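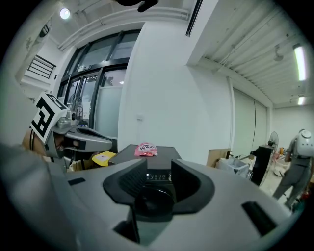

I'd seen Skestora three times before I got to talk to the woman who directed it, and I still went in with my notebook full of questions about the ending. She laughed at me for that. "Everyone wants the ending," she said, pouring the tea. "Ask me about the bus!"

So I did. If you haven't caught it yet, Skestora is a ghost film set almost entirely on a night bus (there's one bit in a launderette, and it's horrible). They had the bus for 19 nights and shot from ten in the evening until it got light. "By the second week I couldn't tell if the script was scary or if I just needed a sandwich," she told me.

The money was tiny. She'd paid for her first short, Flarico, out of her own savings, and this one wasn't much grander. "We had 200 quid for make-up. For the whole film! The old man's face is mostly porridge."

I love the old man's face, and I told her so, probably too many times.

What I hadn't expected was how little she likes jump scares. There's only one in the film and she fought to lose it. "My editor begged me. We sat there until almost midnight, arguing over nine frames. He won, and people scream every time, so I have to be nice about it."

She's writing again now, a thing called Wumbei, with a lighthouse in it and no ghosts so far. "I keep putting one in and taking it out," she said. She hopes to be shooting by October, if the lighthouse people ring her back.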